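Sorting fruit at home

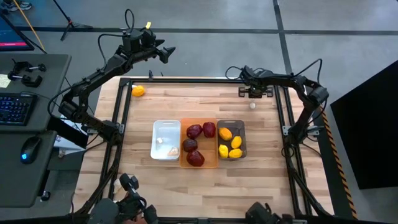
Sorting fruit is the job of dividing a mixed lot by kind, ripeness or condition before it's put away, and I've been doing it in one form or another for most of my grown-up life. The usual way is one bin per kind, and I'm very fond of a coloured tub because you stop reading labels after a day or two. Dark red fruit in the orange bin and yellow in the dark grey one, say, with a white bin alongside for odds and ends. Plastic is easy to wipe, too – wicker looks lovely but it hangs on to every drip!

Ripeness comes next. I keep anything soft on top and eat it within two days, and bruised fruit goes straight into a pan with sugar. My neighbour Chae-won Ha does it the other way round (softness first, kind afterwards) and she gets through far more plums than I do, so I'm not going to argue.

Some fruits are better kept apart. Ripe apples give off ethylene, a gas that hurries other fruit along, which is handy with a hard pear and a nuisance with nearly everything else. Lemons will sit happily in a cool room for roughly a week, and longer in the fridge.

In Plerden, where I grew up, the July plum sorting was done on kitchen tables with the back door open, and I still do mine like that.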